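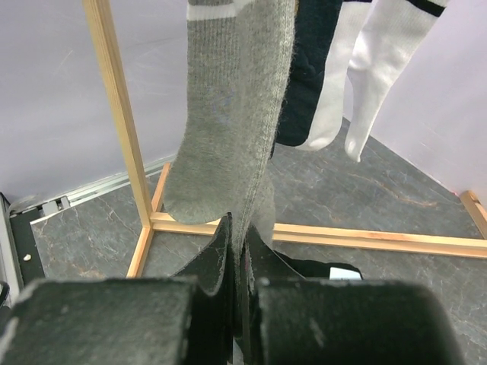

Pastiddale test lab compares two grippers on laundry

Print this article | E-mail this article

Jaunzems has published results from a comparison of two parallel grippers for handling small knitted items, carried out in December at its Pastiddale lab. Both were mounted on the same arm with the same wrist camera and controller, so that only the fingers and the drive differed. The task was to take hanging socks from a wooden rack one at a time. Gray, white and dark socks hung close together, and the black fingers had to close on the lower part of the nearest one without catching its neighbors.

The first gripper, the Jeton, uses pointed fingers and a position-controlled drive. The second, from Trenden, has wider flat pads and limits force at the motor. Each completed 122 trials. A trial was scored as a failure if the gripper missed, took 2 socks, or shifted the rack.

According to test engineer Ishbel Urquhart, the pointed fingers did better where socks overlapped, while the flat pads held thin fabric more securely once closed. Most misses with either gripper came from depth error at the wrist camera — dark knit returned fewer usable points than light knit. Finger wear was not scored.

Controller settings were fixed before the first trial and left alone. A longer run of 2,000 cycles is planned with the Jeton only, using the same rack and a second camera mounted at the base of the arm.

The report is dated January 2024.

Shares: 14 | Comments: 3

calrankin
Was the closing speed the same for both? The report gives it for the Trenden only.

m_dover
Would like to see this with towels. Socks are forgiving on width.

Calum Rankin
Found it, table 4. Same speed.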